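Sestis opens bench testing of white power strips

Sestis has started a bench check of long white power strips used at its Okuna office, test lead Karim Amrani said in June.

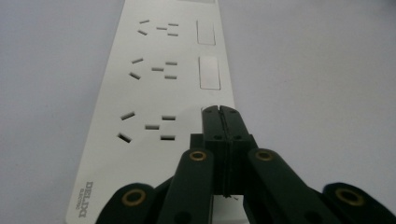
Five slots per socket

The strips have a matte white faceplate with outlet sockets and switches. Each socket takes either a three-pin or a two-pin plug through a group of five slots. The angled pair and the center slot serve the three-pin plug — the two short slots beside them serve the other.

Test plan

Each socket gets 100 insertions per plug type. Pull force is logged at the start and at the end. Switches are cycled 290 times with no load connected. Sointu Pesonen of Trasteck will review the readings. Strips with a loose contact in 2 or more sockets will be taken out of use.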